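Minbridge Marble-Look Worktop Wrap

Your kitchen has ideas above its station, and for £30 we are happy to encourage them. Each self-adhesive roll is 60 cm wide and covers tired worktops, shelves and the odd regrettable windowsill.
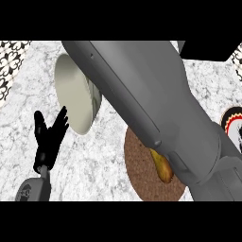
White marble with soft grey veining

Trim with a sharp knife and smooth out the bubbles – swearing is optional. Use a trivet under hot pans.

Order code 2484. Sold by Gowda of Hidthorpe.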